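Snacks and the balcony room — questions from guests

Can I eat at the round table?
Yes, please do. Put hot cups on a coaster, as the black top is glossy and marks easily.

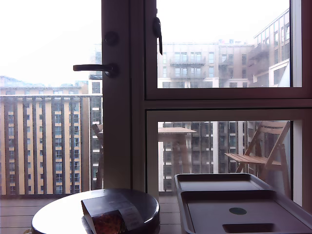
A wrapped snack on the round table, beside the balcony door.

Where do I put the wrapping?
Paper goes in the recycling under the sink. If there is food stuck on it, use the general rubbish — the council is strict.

May I take my food out to the balcony?
Of course, until 10 pm. Please close the door behind you.

Other questions? Write to Renu Shakya at Clarner.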